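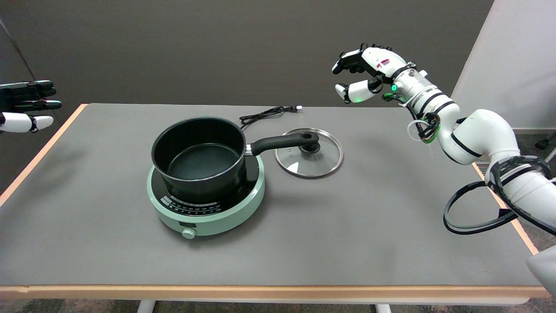

Jaqueline Solís wrote:
> Has anyone got marmalade to set with less sugar? Mine was still runny after a week and I've 14 jars of it.

Oh Jaqueline, I had the same in February! I boiled mine up again with the juice of two lemons and it set beautifully. 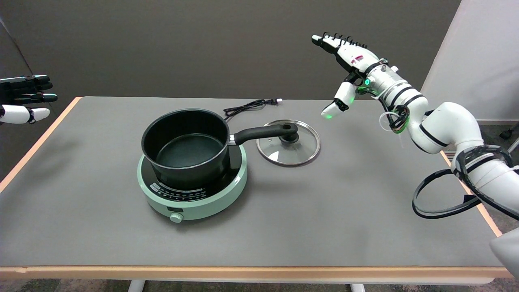
Seville pips are where the pectin is, so tie them in muslin and squeeze hard. I do small batches now, four or five jars (a deep black saucepan with a good long handle suits me fine), and test on a cold saucer.

Love to all at Nornness!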